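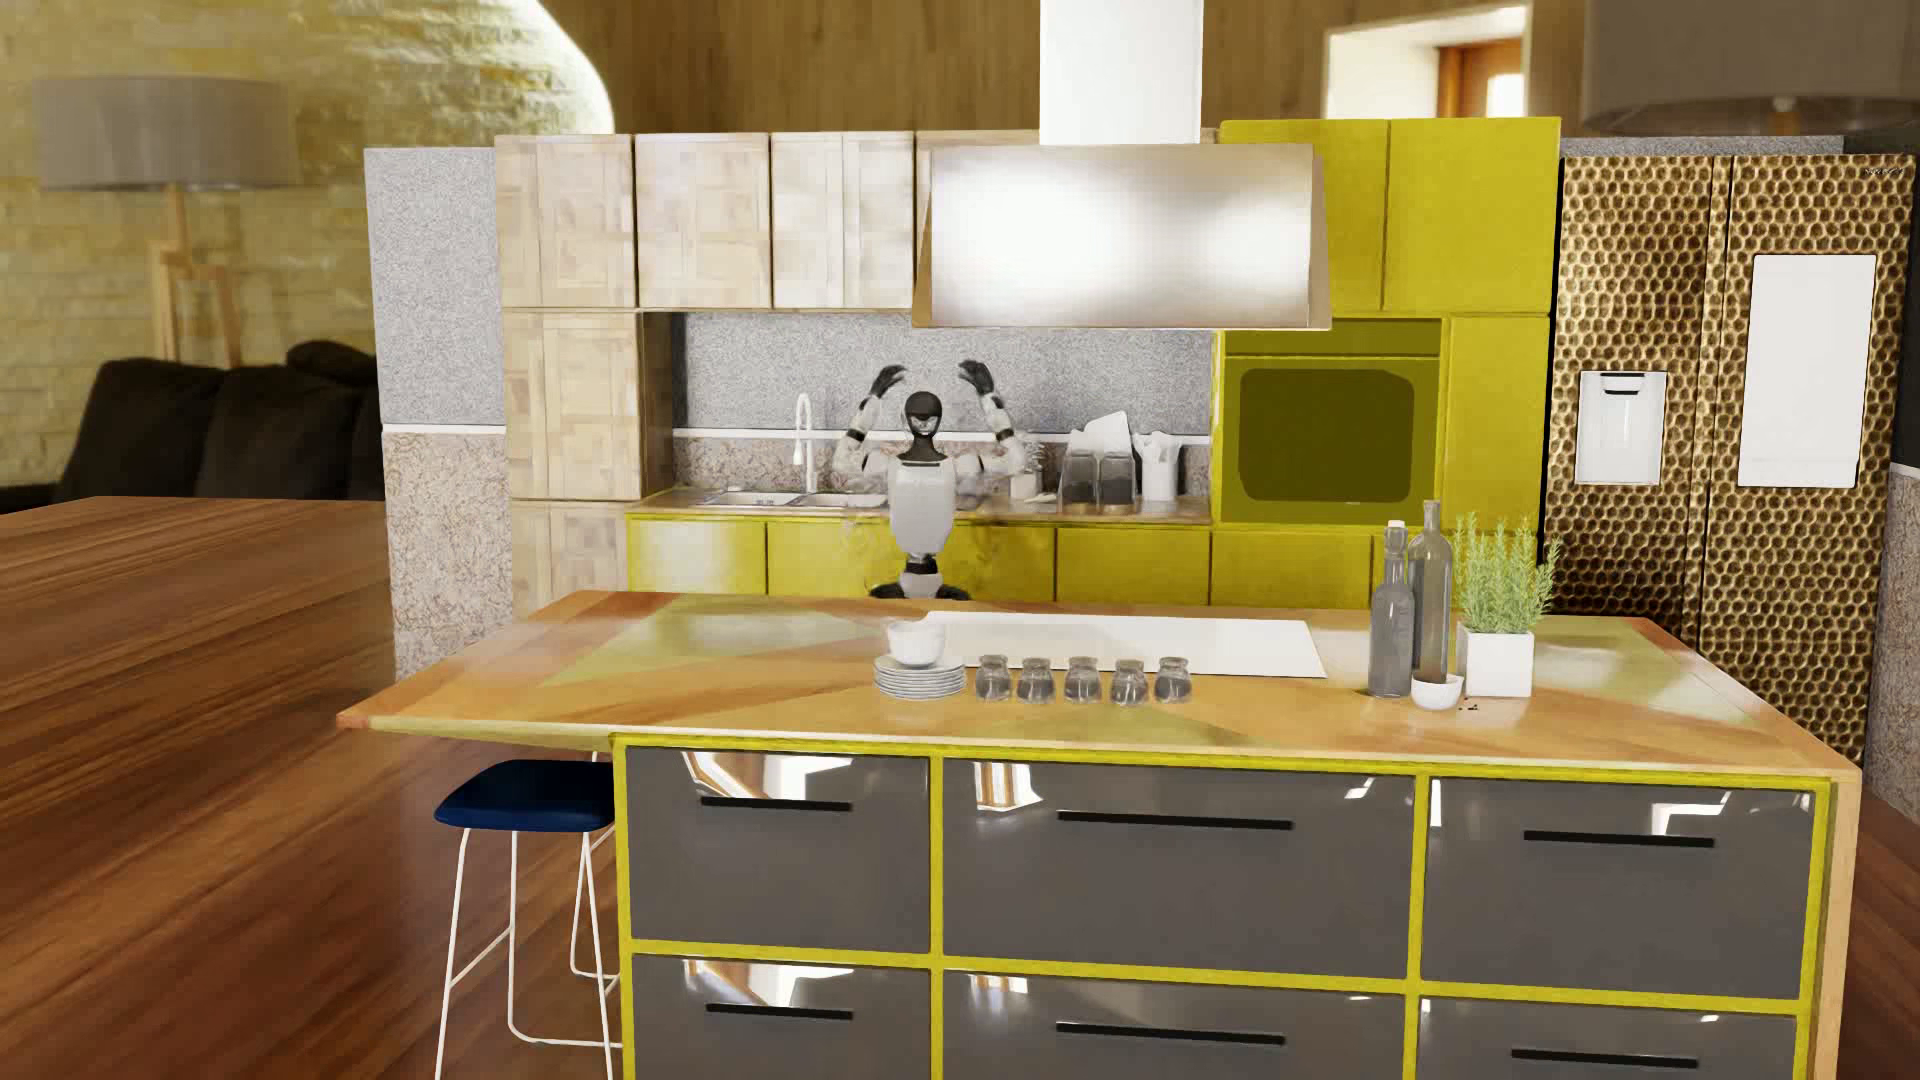 Simulated humanoid in the Bumelach kitchen, front view across the island.

Vundis Kitchen Chores: data card

Summary
338 simulated episodes of a humanoid attempting small household jobs in a kitchen called Bumelach. We made the set to check one thing: can current control policies finish ordinary chores without help? For most of the chores on the list, the answer so far is no.

Contents
The set covers 13 chores. They include moving a glass from the island to the sink, putting a plate away, and opening and closing a drawer. Each episode has joint states, rendered views and a success flag. All data is rendered. There is no real-robot footage in this release.

Results
We ran the baseline policy, Pirihi, once on every episode. It completed 111 of them. Drawers went best. Anything that required setting down glass near other glass went badly, and two-handed jobs were worse still. An episode counts as complete only if the item ends up where the task says and nothing else has fallen over.

Counter and sink tasks
These start with the robot standing close to the base cabinets. The counter has a double sink, a drainboard, glass jars and a scoop. 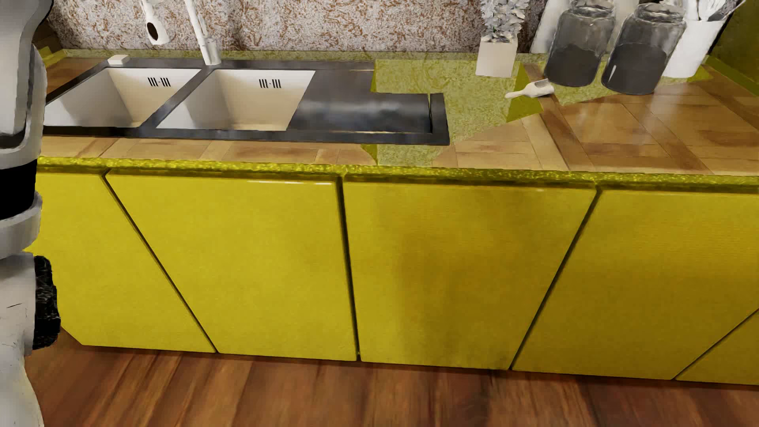
Elfriede Gisler wrote in the issue tracker that a finished chore should also have a time limit, as a machine that takes ten minutes to put away one plate is no help to anyone at home. We agree. Time limits are planned for the next version, Hikenholm.

Known problems
Contact forces on thin glass are too high in 100 episodes. These are flagged in the index.

Contact
Yi-an Do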